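The Pink One
Posted 10/08/2021 in Short Fiction

So my sister calls me from the laundromat on Velano Street and says, "Do you still have the pink one?" No hello, no how are you. And I knew exactly what she meant, which tells you something about our family.

Our mother left Cluvbridge with one suitcase and a paper sack, and the pink one was in the sack. It had been part of a set once. She won the set in a raffle at the Mamivitz department store, back when they still raffled things off before the holidays, and by the time my sister and I came along there was only the one left. We dried off with it, we built forts with it, we wrapped a sick cat in it one whole December (the cat lived!).

"I've got it," I told her. This was a lie. I had no idea where it was.

"Good," she said. "I'm driving up."

Now, my sister lives 600 miles away and hates highways, so I figured I had 3 days. She made it in two. I spent both of them tearing through closets like a raccoon – boxes, drawers, the trunk of the car, that awful gap behind the water heater. I found 5 umbrellas. I found the manual for an Engström sewing machine I don't own. I found my wedding shoes, which I'd sworn up and down were stolen.
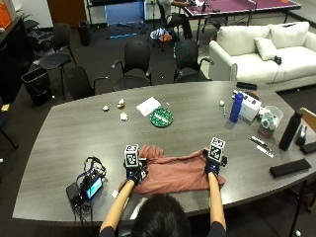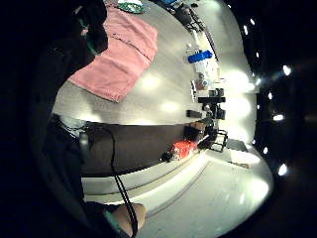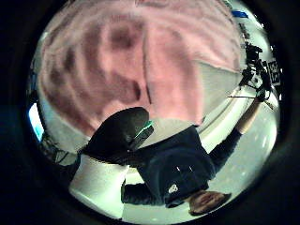 Pink cloth on the table in the first, a pink towel in the second.

She showed up at 6 in the morning with two coffees, both for her. I was on the hall floor with every sheet I own in a heap around me, and I guess my face gave it away.

"You lost it," she said.

"I misplaced it."

She sat down on the heap. I waited for the yelling, because she's the older one and she's good at it, but she just pulled a pillowcase onto her lap and started folding. So I picked one up too. We fold the way Mom did, long side first, then thirds, then a little slap to flatten it. I hadn't noticed before that we both do the slap.

"Why'd you want it so bad?" I asked after a while.

She said she'd been standing there at the dryers, and a woman beside her pulled out a towel that same color, and for a second she could smell our old bathroom. The soap, the radiator, all of it. Then the woman left and she couldn't get it back. She thought if she had the real one she could hold it up to her nose and there it would be.

"It's been washed a million times," I said. "It'd smell like my detergent."

"I know that."

We did the rest of the sheets. She drank the first coffee and then slid me the second, cold by then, with way too much sugar. I drank it anyway. Around noon she got up to use the bathroom, and I heard the cabinet under the sink creak open – the one I'd already checked, twice – and then I heard her start to laugh.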